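Recording door demonstrations by remote control in the simulated flat

Part 2 of the Stasar teleoperation notes
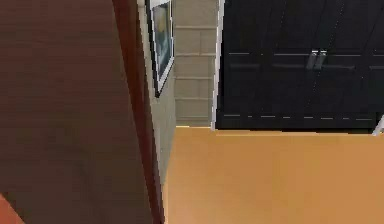
In this part we record demonstrations of a mobile robot going through a door and driving up to a cabinet. You need the Zatura simulator installed and the hand controller paired, as explained in part 1.

Before you start, load the flat and choose the task "door to cabinet". Put the recording rate and the time limit in the settings file. I use a limit of 300 seconds, but a good attempt is much shorter.

1. Press the left trigger to take control. The robot does not move until you hold it.

2. Drive slowly to the door and stop. Turn the base first, then move forward. If you do both together, the base can touch the edge of the door, and the policy will later learn this touch also.

3. Go through the opening in one movement. Small corrections are fine – long pauses are not. When I stopped to think in the middle, the trained robot stopped there too.

4. When the door is behind you, look for the two handles of the black cabinet and steer to the middle between them. Leave enough space for the doors to open.

5. Release the trigger and press Save. If you made a mistake, press Discard and begin again from the start position.

Change the start position a little each time. My first set had 272 attempts from almost the same place, and the result was poor. The second set had 728 from mixed places and it worked much better, also with the door at other angles.

When the session is finished, run the Konia checker on the folder. It marks the files where the controller lost connection. Delete these by hand, then copy the folder to the training machine.

Next part: opening the cabinet with the arm.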